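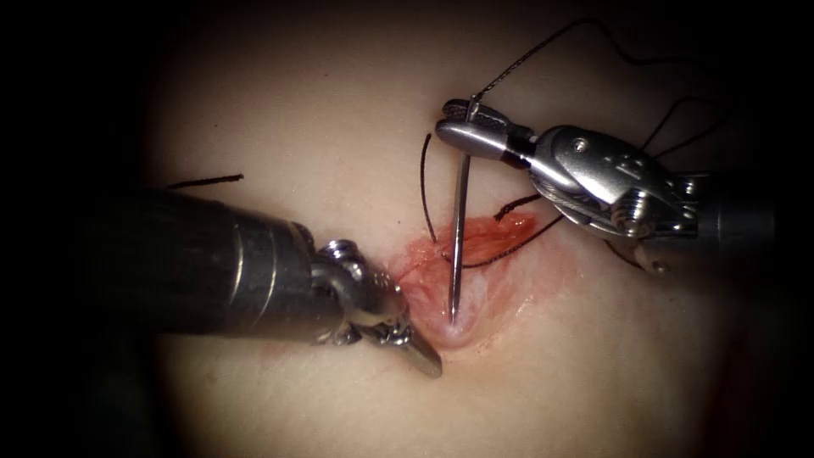 Needle above the lower end of an open wound.

Retained Samples

The thread store at Curkilik was kept at 68 degrees. It had one door, no windows, and steel shelves numbered from the left. Sadia Sethi signed in at 7:40, put on the paper overshoes, and asked for lot 4 of the absorbable grade.

The man at the desk was named in the log as the keeper of samples. He read her letter twice. It was from Stivotetti, the firm that bought the thread, put needles on it, and sold it to hospitals. The letter said that the bearer was to be given access to retained samples, test sheets and the room log, and that she was to be left alone with them if she asked.

"Are you asking?" he said.

"Not at present."

He went down the second aisle and came back with a tray. The tray held foil pouches standing on edge like index cards, each with a label and a date of sealing. She compared the labels with her list. The list and the tray agreed.

The complaint was simple. Absorbable thread is made to lose strength at a known rate. It holds the two sides of a cut together while the body does its own work, and then it weakens and is taken up. If it weakens too late, little harm is done. If it weakens too early, the cut may open. To check the rate, a mill keeps pieces of each lot in a warm salt bath and pulls them to breaking on fixed days. Lot 4 had passed on every one of those days. A later set, pulled from the same lot at Stivotetti, had passed on all of them but the last, day 56, when it broke at a little over half the figure on the Curkilik sheet.

Two laboratories had tested one thread and obtained two results. Either the thread varied along its length or one of the laboratories was wrong. Sadia had been sent to find out which, and had been given until Friday.

She started with the bath. It stood in the next room, a covered tank with a pump and a dial thermometer. The log showed a reading each morning and each evening, in the same blue ink, for the whole period of the test. She put her own probe in the water and left it there while she read. After an hour it differed from the dial by two tenths of a degree. She wrote this down. Two tenths did not matter.

She went on to the pull tester. It was a Rajput, an old upright model with a pair of jaws and a chart pen, and it had been painted at least twice. The calibration sticker was in date. She hung the test weights from the upper jaw in ascending order and then in descending order, and the pen drew a set of steps up and a set of steps down. The steps matched.

"It was made the year my brother was born," said the keeper of samples, who had followed her in. "We had an offer for it once, from a college."

"Who ran it for lot 4?"

"Ines. She retired in January."

"Where is she now?"

"Jaltimwood. It's about forty minutes, if the gates are up at the crossing."

Sadia asked for the charts. The keeper brought a box file, and she laid the rolls out on the bench and held down the corners with the test weights. A chart for a sound pull rises in a straight line, bends slightly, and drops. Day 7 did this. Day 14 did this, and so did day 28. On day 56 there were 12 traces. They rose, bent, dropped a little, rose again, and then fell to the base line.

She looked at the second rise for some time. A single strand doesn't have one. A single strand breaks and there is nothing left in the jaws to pull on.

She took a new piece of undyed thread from the training reel, tied it around the two pins in the usual loop with a surgeon's knot, and pulled it. The trace rose, bent and dropped. She did it again with the loop passed twice around the pins. That trace rose, dropped a little, rose again, and fell.

The procedure was in a binder on a chain. Section 9 said: Pass the sample around the pins and secure. It didn't say how many times. The edition before it, which was behind the same tab with a line through each page, said: Pass the sample once around the pins and secure. Somebody had shortened the sentence.

At noon she drove to Jaltimwood. The gates were down at the crossing and she waited for a freight train. The house was the last one before the feed store. Ines was a tall woman with a splint on one thumb, and she didn't appear surprised. She moved a seed tray off a kitchen chair.

"Day 56," she said, before Sadia had opened the folder.

"Yes."

"It slips, you know. When it's that soft, it's slick. You put it around once and the knot rides up and you get no reading at all. I had four in a row with no reading. So I went around twice, and it held."

"Did you write that down?"

"There's no box for it on the sheet."

"Did you halve the figure?"

Ines looked at the seed tray. A truck was backing up to the feed store, and she waited until it had stopped.

"I looked it up," she said. "Section 9. It said pass it around the pins. I thought, well, that's what I've done. I'd pulled more than 1,000 of those by then. I thought somebody would ask."

Sadia wrote the answer in full and read it back. Ines corrected one word, changing slick to slippery, and signed. She asked whether anyone had been hurt. Sadia said that no injury had been reported, that the thread was inside the legal limit at day 56 on either figure, and that the label claimed a higher one. All three statements were accurate. Ines asked if that was the same as no.

"It's what I have," Sadia said.

She was back at the mill by three. The overshoes she had worn in the morning were still in the bin by the door, and she took a new pair. The keeper had put the tray back, so he had to fetch it again. She took out the pouches she would need for a repeat test and laid them in a row on the bench.

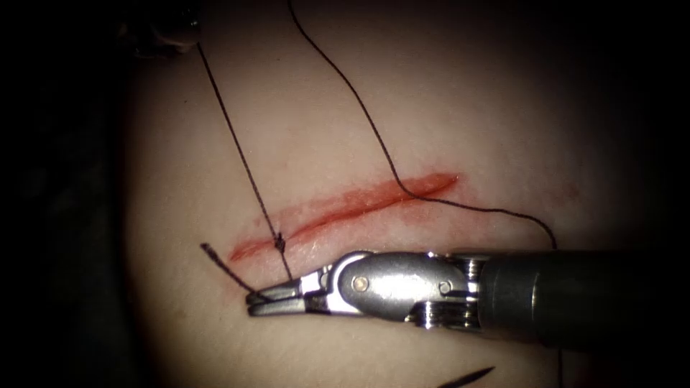 "How long do you keep a sample after it's sealed?"

"For 1,825 days. After that the lot is out of date and we burn what's left."

She worked it out on the margin of her list. Five years, less a day for the leap year. Lot 4 had a good deal longer than that to run than the bath test would need. She opened the first pouch over a white cloth, drew the thread out straight, and cut it to length. The keeper wrote the numbers on the tags and tied them to the glass rods. He had large hands and tied a very small knot.

"Once around," she said.

"And if it slips?"

"Then you write slipped, and take another piece."

"There's no box."

She took the pad of test sheets from its hook, turned the top one sideways, and ruled a column down the right edge with the side of the binder. She headed it Remarks. She ruled the next sheet as well, and the next, until she had done enough for the whole series. Her lines were not quite parallel.

The rods went into the tank at 4:25. She entered the time and the temperature, and under them the date the first readings would be due. The keeper countersigned. He asked what would be said about Ines, and she told him that the report would give the procedure by section number and the operator by initials, as all of them did.

He thought about that. "There's only one set of those initials," he said.

"I know."

She typed the report that evening at a motel table that had been leveled with a folded matchbook. It ran to two pages. Under Cause she put the missing word. Under Action she put the restored word, the new column, and a hold on lot 4 until the repeat test was complete. There was a third heading, Contributing Factors, which was usually left blank. She typed: Operator found a difficulty and solved it. No one was in a position to be told. She deleted the second sentence, had a glass of water, and typed it again.

The date went at the foot, 2021-10-18, and her name under it. Then she set the alarm for six and put the folder in the bag with her shoes.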